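Beltelley Tea Words

A word list for people who like tea

Welcome! Beltelley Tea Words is a collection of the words people use when they talk about making, pouring and drinking tea. It began as a page of notes on what to call the last cold inch in the pot (we now have nine words for it, and we'd love more) and it has grown into something we're really pleased with.

What's in it

There are 300 entries in one plain text file, one entry to a line. Each line has 4 fields, split by tabs: the word, its meaning, where it was heard, and a sentence using it. Spellings are kept as they were sent in, so you'll find "mash" and "mask" side by side, and plenty of arguments about "brew".

The file opens in any spreadsheet. If the accents look odd, choose UTF-8 when you import it. The source named Cárdenas is a good one to check, as it's the first thing to break!
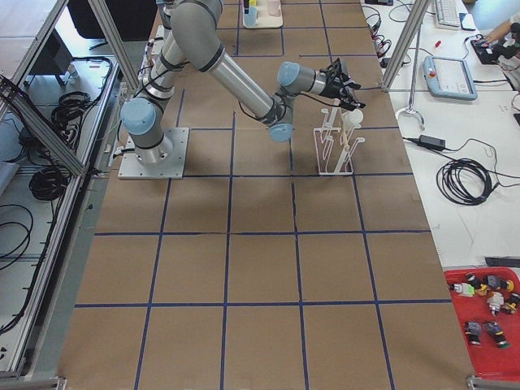
Small white cup on a rack.

Where the words came from

Most came from two places: the Zamik letters pages, and the Jallar market survey, which asked stallholders what they shout when the kettle's ready. The answers were wonderful and we kept nearly all of them. A smaller batch came from the Cárdenas notebooks, copied out by hand, so please tell us if you spot a slip.

Known gaps

Coffee words are out for now. Iced tea is badly covered, with only 3 entries. Words from the north are much better covered than words from the coast, so don't use the list to work out how common a word is.

Adding a word

Send the word, what it means and where you heard it. A sentence helps a lot, even a silly one. New words go in each September, and the old version stays available under its own number.

Using it

Free for any use. Please credit Beltelley Tea Words and say which version you used.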